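Filed under: Home Tips > Storm & Flood Season

Get your house flood-ready in a weekend (and feel great about it!)

I love a good preparedness weekend. Put the kettle on, turn up the radio, and by supper you've done something your future self will want to hug you for. We're on the low side of town near the creek, and after two wet springs in a row I finally wrote down everything that works for us. Steal whatever you like!

Start with paper, because paper is the thing water ruins fastest. Birth certificates, the insurance policy, the deed, vaccination cards for the pets. Scan the lot, then slide the originals into zip bags and squeeze the air out before you seal them. I keep ours in a Stekance tote with a gasket lid, on the top shelf of the hall closet, and it's light enough to grab with one hand. Any tote will do if the lid clamps down all the way round. Test it first by filling it with crumpled newspaper, clamping it shut and running the garden hose over it. You'll know in five minutes!

Next, lift things. Walk every ground floor room and look only at what sits below your knee. Power strips are the big one, so screw them to the wall or the back of a desk. Then photo albums, board games, the sewing machine, that stack of records you swear you're going to sort. It's amazing how much fits on one good high shelf once you get going.
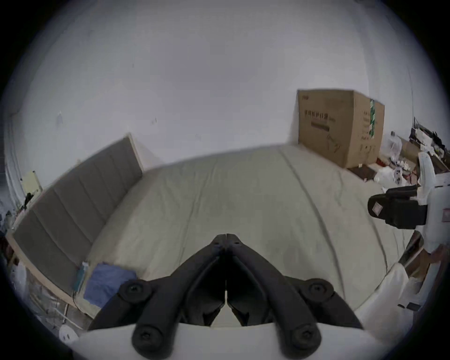
Bedrooms are easy to forget. Under-bed boxes are wonderful for eleven months of the year and terrible in February, when our creek comes up, so I swap the cardboard ones for plastic and put nothing in them I'd cry over. Spare blankets go in vacuum bags. If you have bed risers, dig them out now, and do try them on the actual bed before you need them (ours were too narrow for the legs, ha!).

Water for drinking comes next. The usual rule is a gallon per person per day, and I like to have more than the minimum. Rinsed soda bottles work beautifully. Skip milk jugs, they never come truly clean and the plastic gets brittle. Date each bottle with a marker and swap them when you change the clocks. The old water goes on the tomatoes.

Learn your shutoffs too! Gas, water, electric. Tie a bright ribbon on each one and hang the right wrench beside it on a string. Have everybody in the house find all of them with the lights out. My kids turned this into a race and now they're faster than I am, which I'm choosing to be proud of.
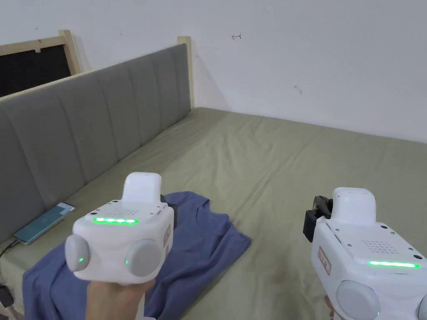 Green sheet on, shirt on the bed: the bedroom is one job you can finish before lunch.

Now the go bag. One each, by the door you'd really use. Mine has dry socks, a headlamp, a phone battery, a paper map, a whistle, a toothbrush and 20 dollars in ones and fives. Put shoes right next to it, real ones with a sole. And leave when you're told to leave. Our whole family has the rule that no one goes back in for anything, and we say it out loud every time we practice. Our best practice run took 2 minutes, door to car!

For mopping up afterward, keep a bucket, rubber gloves, contractor bags and a stiff broom together somewhere high. The Mondo squeegee in our garage has pushed out more muddy water than I care to remember, and it still has a lovely straight edge. Rinse the mud off walls while it's soft. Once it dries you'll be scrubbing till summer.
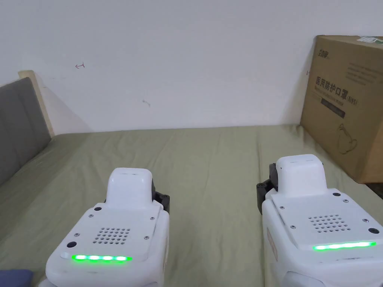 Bălan wrote in to add that a freezer full of bottled water does double duty, keeping food cold when the power quits and giving you something to drink as it melts. Leave an inch at the top of each bottle or they'll split, and set a coin on a cup of ice so you can tell later whether everything thawed and refroze. Love this one, and I did it the same evening!

Last little thing: write your out-of-town contact's number on a card for every bag and every coat pocket. Phones die. Ours is laminated with packing tape and it's been through the wash at least once.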